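Notebook, dye bench, April

09.40. Second round of the wash-fastness work on the Catterall wool. Carried over from last entry: the weld and indigo overdye gave a good green on the small skeins but lost yellow after washing, more than I would accept for a yarn sold as washable. The blue held. All of the loss is on the weld side, so the mordant is the first thing to look at.

Stock today is the same Catterall two-ply, undyed, scoured on arrival and again by us. Skeins wound to 9 g. Alum from the Praltitex tub, opened this month. The old tub had caked and I have put it aside for paper work. Water from the butt, not the tap. Tap water here is hard enough to shift weld towards a sharper yellow, and I want that as a separate variable later.

Mordant bath. Two pots, same volume, same skein count. Pot A alum alone at our usual strength. Pot B alum with cream of tartar. Both brought up slowly over an hour, held below a simmer, left to cool in the pot with the lids on. Pot B was slower to come up. The ring under it needs looking at, the left half barely glows.

11.15. Weld liquor strained twice through calico. Last time bits of stalk stayed in and marked the outer turns of the skein. Added 2 g of chalk to the liquor before splitting it. The colour deepened at once, as expected. Skeins entered damp, turned by hand every few minutes for the first part and then left alone.

The thermometer in pot A read 171 on the Fahrenheit side when I checked it at the half hour, which is higher than I wanted for weld. Turned down and noted on the tag. If A comes out duller than B, this has to be considered before anybody blames the tartar.

13.30. Skeins out, rinsed, squeezed in a towel. To the eye A and B are the same yellow while wet. No judgement until dry.

Indigo vat is the Olura powder in the fructose recipe. Surface had a coppery skin and the liquid under it was a clear yellow-green, so it was fit to use. One short dip for each skein, out to air, second dip. I had planned three but the green was already past the reference after two, and a third would hide whatever the weld is doing.

Problem with the reference itself. The shade card from Groltomia has faded along the edge that sits outside the folder, so the greens no longer match from one side of the chip to the other. I compared against the covered side only. Whoever used the card for the earlier round should check which side they read from. The card needs to live in the drawer.

15.10. Wash test set up as before: neutral soap, lukewarm, gentle agitation, white cotton stitched to one end of each skein to pick up bleed. Bath volume 300 ml per jar. Jars are labelled on the lid as well as the side this time — the ink came off the glass in the last round and two results had to be thrown away.

First rinse water: jar A faintly yellow, jar B close to clear. Cotton strip from A has a slight tint at the stitching, B none that I can see under the window. Consistent with the tartar helping, also consistent with A having been overheated. Not separable from this run.

To repeat with both pots on the good ring, one after the other, same liquor kept cool in between. Also one skein with no chalk, as a check that the chalk is not coming out in the rinse and taking colour with it. Light test strips go up in the south window once dry, half covered with card.

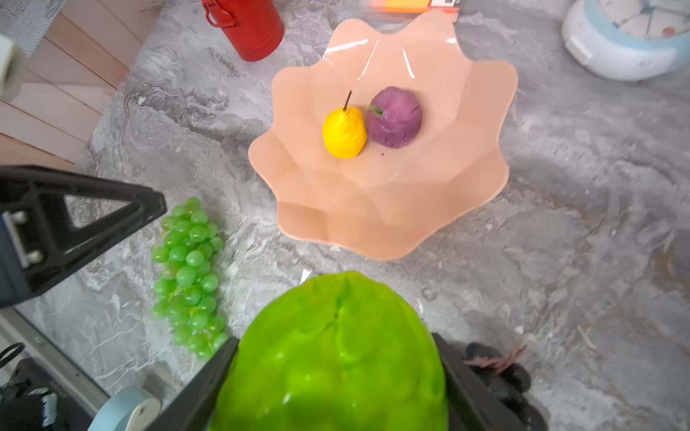 Drying overnight on the rail, away from the radiator. Weld order to go in before the repeat, the bag is down to the last handful. Pot B ring still to be reported.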